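Looking after the two-arm bench: your questions answered
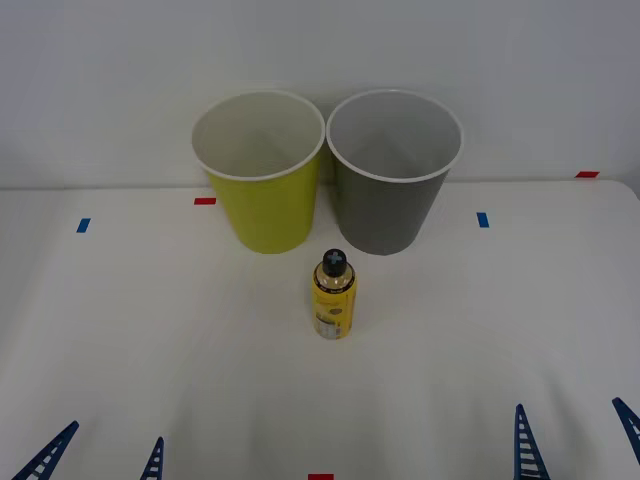
Two cups, one bottle and the tape marks, with both grippers open at the front of the table.

I'm Temitope Ogbonna and I look after the two-arm table at Jibrin. I set it up, I keep it going, and I'm the one who gets the message when the left arm has started doing something odd. The same questions kept landing in my inbox, so I've put my answers on one page. If yours isn't on it, come and find me, or write it on the sheet by the door.

What do I do first when I come in?

Look before you switch anything on. Walk round the table, check that no cable is lying over an elbow joint, and make sure both arms are in their rest position. If somebody has left one stretched out, hold it with one hand while you power up, as it can sag a little before the motors take hold.

Then it's wall switch, computer, left arm, right arm, in that order. Wait for the left arm to show up on the screen before you touch the right one. If you start both together they sometimes swap names (I've tried very hard to fix this and I haven't managed it yet), and then you'll be telling the left arm to move and watching the right one go.

How long should I let it warm up?

I give it one run of the stretch routine, which takes each joint slowly out and back. You don't need to stand over it with a stopwatch. Listen, though! A healthy joint has a soft, even whine. If you hear a tick that comes round once per turn, stop and write down which joint it was.

What are the bits of tape for?

They're placement markers. There are red strips and blue strips on the table, and you use them to put things back in the same sort of spot between runs. For the cups and bottle layout, the cups stand side by side towards the back, nearly touching at the rims, with the bottle in front of the gap between them. The lime cup goes on the left and the grey one on the right.

Please don't peel up a strip to make room for your own job. If you need more marks, ask me for a colour that isn't red or blue, and take yours off when you've finished.

A strip has come loose. Can I just press it down again?

Once, yes. If it lifts a second time, replace it. Draw round the old one lightly in pencil, peel it off, wipe the patch, let it dry, and lay the new piece inside the pencil line. Then rub the pencil out. I cut the new strip with scissors, never torn, as a ragged end makes it hard to say where the mark stops.

How do I clean the table?

A damp cloth, then a dry one. That's all it wants. The top has a matt finish and I'd like it to stay that way, so no polish and nothing gritty. Go round the tape and not over it. Cups and bottles get a wipe on the outside too, because finger grease makes them slide about in the grippers.

What about the gripper fingers?

Those get a look every morning and a proper going-over on Tuesday. The fingers are dark blue with a ladder of slots up them, and fluff and crumbs of tape love to settle in slots. I use a soft, dry paintbrush and work from the tip down. Don't poke at them with a screwdriver.

While you're there, bend each finger gently and let it go. It should come back to where it started. If one comes back lazily, or you can see a pale crease by a slot, it's on its way out and I'd sooner swap it now than halfway through your afternoon.

How do I change a finger?

Arm powered off first, please — properly off, not just paused. Open the gripper by hand as far as it'll go without forcing. Undo the two screws at the base, holding the finger so it doesn't drop, and lift it away. Fit the new one, start both screws by hand, and only then nip them up with the small driver. Snug is plenty. I've cracked a finger by being keen with the driver and I felt very silly.

Power up, open and close the gripper on nothing, then close it on a cup. If the tips meet crooked, back off both screws half a turn, squeeze the gripper shut, and tighten again while it's closed.

Spares are in the Voreck drawer. When you take the last pair, tell me. Telling me when you take the second-to-last pair would be even better!

How often do fingers need swapping anyway?

I swap a pair at 600 grips or when it fails the bend check, whichever comes first. The best pair I've ever had got to 2,838 before I took it off, but that was back when I was less strict, and its last few hundred grips were pretty sloppy. The counter is on the status screen. Remember to set it back to zero after a change, or the next person will think your new fingers are ancient.

The cup keeps getting squashed. What should I change?

Turn the grip strength down. It runs from 0 to 100 and I leave it at 35 for the plastic cups. If it's on 35 and a cup still buckles, see how high up the finger is taking hold. A cup is wider at the top than at the base, so a grip near the rim needs the fingers further open than one lower down, and people often change the height and forget the width.

And the bottle?

The bottle is a small upright one with a screw cap, and I always check the cap is done up before it goes on the table. Put it down square on its base and give it a tiny nudge. If it rocks, there's grit underneath. Aim for the body and leave the cap alone unless the cap is what your job is about.

My arm stops short of where it should be. Is it broken?

Probably not. Nine times out of ten it needs homing again. Clear the table, choose "home" on the Litis screen, and keep your hands off until both arms say ready. Then send each one to its check point and see whether the fingertip lands over the mark.

If it's out by the width of a pencil line, carry on. If it's out by a finger's width, home it a second time. Still out? Feel the base clamps. They work loose over a few weeks, and a base that has shifted will make every single move wrong by the same amount. Tighten the clamps, home again, and tell me, as I'll want to redo the measurements properly.

Can both arms work in the middle at once?

They can, but start slowly. There's a no-go setting that makes one arm wait while the other is over the centre, and I leave it on. If you turn it off for your own job, run the whole thing at the lowest speed with a hand near the stop button, and turn it back on before you leave.

I hit the stop button. Now what?

Good, that's what it's for, and you won't be told off. Take anything out of the grippers by hand, move the arms apart, twist the button to release it, and start from homing. Don't press "resume". It tries to pick up mid-move, and if you've shifted things about it'll go straight for where they used to be.

Do I have to grease anything?

No! Please don't. The joints are sealed and any grease you add only collects dust. If a joint sounds dry, that's a job for me. I've got a spare joint from Jimex on the shelf and changing it takes me a morning, most of which is spent threading the cable back through.

What goes in the log?

Date, your initials, what you ran, and anything that looked or sounded different. "Right wrist ticking at full stretch" is a brilliant entry. "Arm funny" is less brilliant, though I'll take it over a blank line. Note any finger change and any new tape as well, with which side it was.

How do I shut it down?

Both arms to rest, wait for them to settle, then right arm, left arm, computer, wall. Grippers stay open overnight so the fingers aren't sitting under strain. Drop the dust sheet over the arms once the fans have stopped, and put the paintbrush back in the mug, where I can find it.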